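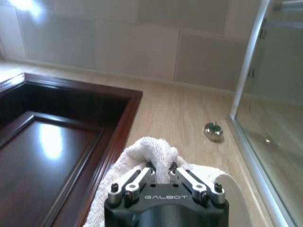

Gripper faulted again at the Cemotthorpe site, same code as in May. The job is towel pickup in the guest bathrooms. It closes on the cloth, reports a good grasp, starts the lift, and then the jaw motor goes over its current limit and the arm stops where it is. White terry towel, bunched up between the two finger linkages and hanging down both sides. With that much cloth so close to the pivots I think loops are getting pulled into the joints. We logged 735 picks since the last service and 7 of them ended this way. Anyone else see this with terry?
— holelel_ops

Posted by rackandpinion
What current limit are you running? If somebody lowered it after the May fault you may just be tripping early. Thick cloth takes more squeeze than a sheet does.

Posted by holelel_ops
Limit is at the default. Checked it first thing.

Posted by dsk_129
I don't buy the pivots. If loops were in the joints you would find lint there when you clean it. Did you?

Posted by holelel_ops
Some lint at the inner pivots, not a lot. Could be normal for this work.

Posted by dsk_129
Then I'd look at the lift. You have one fold of the towel lying nearly touching the shower frame on the right. If it catches under that edge, the arm pulls, the cloth slides in the jaws, and the jaws squeeze harder to hold it. That shows up as jaw current even though the jaws are fine.

Posted by Kidine_tech
Agree with dsk on this one. We had the same thing at Peñalver with bath mats. Moved the first 2 inches of the lift away from the glass before going up and the faults stopped. Didn't touch the gripper.

Posted by rackandpinion
Bath mats have a rubber back, they drag on everything. Not the same as a towel.

Posted by Kidine_tech
Ours didn't have rubber backs.

Posted by mopbucket
More worried about the glass. What does the arm do when it stops? If it holds position with the towel snagged, it is still pulling on the enclosure.

Posted by holelel_ops
It holds. Someone has to go in and release it by hand.

Posted by mopbucket
Then I would take it off bathrooms until that is changed. Fault should open the jaws and drop the towel. A towel on the floor costs you nothing.

Posted by rackandpinion
Opening on every fault is a bad habit. Fine for towels, but somebody will copy that setting to a job with glassware.

Posted by mopbucket
So set it per job. It's a towel job.

Posted by holelel_ops, Sat 20 October
Changed the fault action to open for this job only and added the sideways move before the lift. Pivots cleaned too, so yes, I know, that's three changes at once. Restarting the pick count from zero.

Posted by dsk_129
Put the pivots on a schedule and write down how much lint you get. Otherwise we'll be back here with the same argument.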